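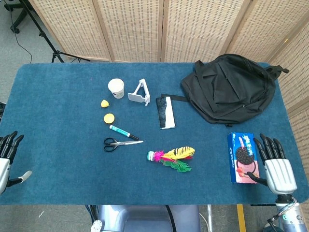 Norkstead council wants to close the left luggage office at the bus station and put a bank of lockers in its place. The lockers would be run through an app by a firm called Flikix. I think this is a mistake, and the money is only part of it.

The office costs 275 pounds a day to staff, according to the council's own papers. Lockers cost less than that, and I don't dispute the sum. But the sum leaves out what the people behind the counter do all day. They tell visitors which stop the 104 goes from. They take in a pushchair or a cello case that would not fit in any locker I have seen. Last January, when the coaches were stuck in snow, they stayed open until the last passenger had picked up their things.

Then there is the app. You need a phone with some charge left, a bank card and a signal, and the signal inside the station is poor. A person whose phone has died is often the very person who most wants to put a heavy bag down and go and find a socket. At the counter they hand over five pounds and get a paper ticket. It works for a student and it works for my aunt, who is 80 and has never downloaded anything.

Supporters say the office is quiet after lunch, and it is. So open it for fewer hours, or let it sell tickets as well. The Grurketti café next door already keeps parcels for its regulars, and might well share a counter if asked. As far as I can tell, the council has not asked.

Lockers would be useful at night, when the office is shut. I would happily see a row of them by the side entrance. The plan as it stands makes us choose, and the consultation form has no box for having both. I wrote it in the margin.

September 22, 2024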